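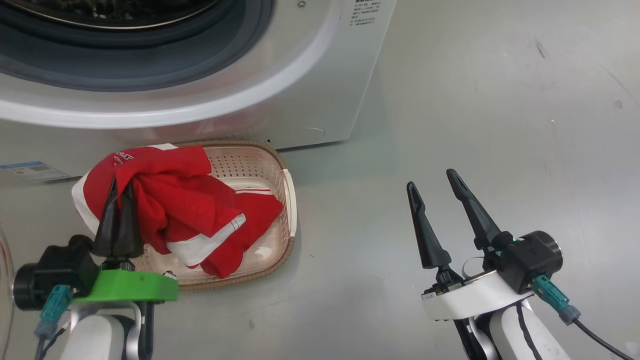 Front-loading washer with a laundry basket on the floor in front of it, a red garment heaped inside.

Front-loading washing machine

A front-loading washing machine (also front loader, or in some countries just "the washer") is a household appliance that cleans clothes in a drum turning on a horizontal or slightly tilted axis. Clothes go in and come out through a round door at the front. The main other type is the top loader. Front loaders are the usual kind in Europe and are common in apartments elsewhere, partly because they fit under a counter.

Contents
1 Design
2 Door and gasket
3 Filter
4 Loading and unloading
5 Baskets
6 Care
7 See also

Design

The drum is a perforated steel cylinder inside a sealed outer tub. Low water level — the clothes are lifted by paddles and dropped back into the water, over and over, which does most of the cleaning. Uses less water than a top loader with an agitator. Cycles are longer, though. Spin speeds vary by model, and older machines are often slower.

Cabinet is most often painted white. Printed specifications (voltage, load, and so on) are found on the front panel, inside the door rim or on the back, depending on the maker. Many machines also carry an energy label sticker, which some owners peel off and some never do.

Door and gasket

The door closes against a thick rubber ring, the gasket or door boot, usually gray. It keeps water in the tub while the drum moves. Folds in the lower part of the ring trap lint, hair, coins and small socks. A damp fold left closed up for days will start to smell, and black spots of mold may follow. The spots are hard to get out of the rubber once they set, and a replacement ring is often the only fix.

Doors lock during a cycle and stay locked for a minute or two after it ends. Hinge side differs. On some models it can be swapped.

Filter

Most front loaders have a drain pump filter behind a small cover low on the front, square or round. On some machines the cover sits almost flush with the panel and is easy to miss. Water will run out when the filter is unscrewed, so a shallow tray and an old towel are needed. Buttons, hairpins and tissue pulp are the common finds. In a household survey by Frida Briem, 643 owners were asked when they had last opened the filter — 200 said never, and 11 did not know there was one.

Loading and unloading

The drum is filled loosely, with a hand's width left at the top. Overpacked loads come out poorly rinsed and badly creased. Zippers closed, pockets emptied. Sports jerseys and other shirts with printed lettering are turned inside out and washed cool, as heat and rubbing can crack the print. Red garments with white trim or a white collar are a known trouble: dye can run into the white parts, mostly in the first few washes, and wet clothes left sitting in a heap make it worse.

Because the door is low, the usual habit is to set a basket on the floor directly in front and pull the clothes down into it. A pedestal raises the machine and saves the back. Tiina Eskola's handbook for home laundry rooms, Nedier, reccomends a clear strip of floor at least as deep as the open door.

Baskets

Laundry baskets used with front loaders are typically low and rectangular. Plastic ones with holes in the sides let damp clothes breathe and weigh little. Rattan and wicker look nicer but can snag knits and do not like being wet. Mixed types, with a perforated plastic body and a woven rattan-style rim, have been sold since at least 2000, Trenditz and Siregar among the sellers. Handles are either cut into the sides or fixed on the ends as tabs.

Care

Door left ajar between washes. Gasket wiped, including the folds. Detergent drawer pulled out and rinsed every few weeks. Hot empty cycle once a month or so, with a machine cleaner or washing soda. Filter every couple of months, more often in homes with pets. The machine should also stand level, if it dosen't it will walk across a smooth floor on the spin cycle and leave scuffs.

See also

Clothes dryer
Drum paddle
Laundry symbol
Top-loading washing machine
Wicker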